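Print this page | E-mail this entry

March, a bit after ten at night

Finally got the tomatoes done! Rungnapa came over after lunch with her big pot and we stood at the stove until our feet ached, and now there are 27 jars along the counter, ticking as they cool. I love that sound. Two haven't sealed so they'll go in the fridge and be pasta by the weekend.

The smell is in everything — my hair, the curtains, the dog. We used the last of Mum's recipe card (it's more stain than card now, I should copy it out) and argued about the sugar. She says none. I say a spoonful, and it's my kitchen, so a spoonful went in when she was on the phone to Deirdre.

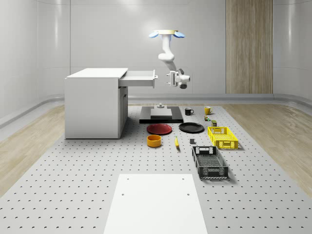
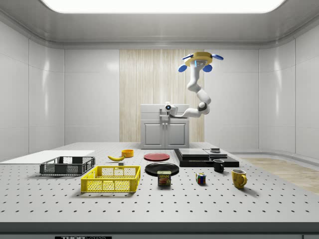
The garden looks awful, all brown stalks and split fruit, but I can't bring myself to pull it out while there are still green ones hanging on. Wiroj reckons they'll colour up on the windowsill if I wrap them in newspaper. I've got 11 lined up already and will give them until the end of the month. After that it's chutney, and I'll need more vinegar and a favour from whoever has spare lids.

Must ring Simone about the beans. Too tired to wash the pot, it's soaking.

Last updated: March
Contact | Copyright Kokside Diary | Back to top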